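Wie aus Holz Papier wird

Papier begegnet dir jeden Tag: als Schulheft, als Brötchentüte, als Karton vom Paketboten. Das meiste davon besteht aus winzigen Pflanzenfasern. Sie sind so fein, dass man eine einzelne kaum sehen kann. Wenn du ein Stück Papier langsam zerreißt, erkennst du am Rand kleine Härchen. Das sind die Fasern.

Woher kommen die Fasern?

Sie stecken im Holz. Für Papier nimmt man oft Fichte, Kiefer oder Birke. In der Fabrik wird zuerst die Rinde entfernt. Dann zerkleinert eine Maschine die Stämme zu Hackschnitzeln. Zwischen den Fasern sitzt ein natürlicher Klebstoff, das Lignin. Es macht den Baum fest. Damit sich die Fasern voneinander lösen, kocht man die Hackschnitzel in einer Lauge. Übrig bleibt ein brauner Brei, der Zellstoff.

Vom Brei zum Blatt

Der Brei wird mit sehr viel Wasser gemischt und auf ein langes Sieb gegossen. Das Wasser läuft nach unten ab, die Fasern bleiben liegen und verhaken sich. Danach pressen Walzen noch mehr Wasser heraus. Heiße Walzen trocknen das Papier, und am Ende wird es zu einer riesigen Rolle aufgewickelt.

Vor 2.000 Jahren kannte man in China schon Papier. Damals wurde es von Hand gemacht, zum Beispiel aus Hanf und alten Lumpen. In Europa benutzte man lange Zeit ebenfalls Lumpen. Erst im 19. Jahrhundert setzte sich das Holz durch.

Warum ist manches Papier braun?

Zellstoff aus Holz ist von Natur aus bräunlich. Für Schreibpapier wird er gebleicht, bis er weiß ist. Bei Packpapier lässt man das oft weg. Solches Papier heißt Kraftpapier — und der Name passt, denn es hat besonders lange, starke Fasern und reißt nicht so leicht. Deshalb macht man daraus Tragetaschen und Säcke für Mehl oder Zement. Man kann auch Tische damit abdecken.

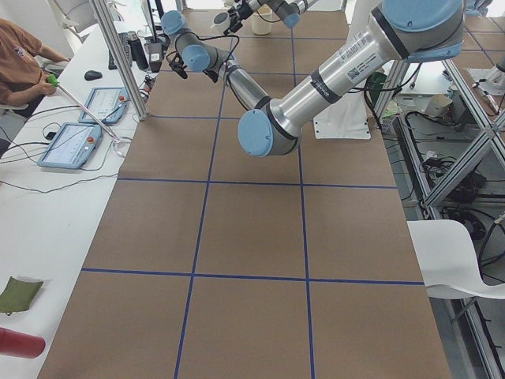 Braunes Kraftpapier auf einem Tisch, mit dunkelblauem Klebeband in Felder geteilt.

Was passiert mit altem Papier?

Aus Altpapier kann neues Papier werden. Es wird in Wasser eingeweicht und zu Brei gerührt. Heftklammern und Klebstoff werden herausgeholt, oft auch die Druckfarbe. Bei jedem Durchgang werden die Fasern etwas kürzer. Darum mischt man manchmal frische Fasern dazu.

In die Altpapiertonne gehören Zeitungen, Hefte und Kartons. Benutzte Taschentücher und fettige Pizzakartons kommen in den Restmüll. Auch Kassenzettel aus Thermopapier gehören dorthin.

Text: Javiera Cáceres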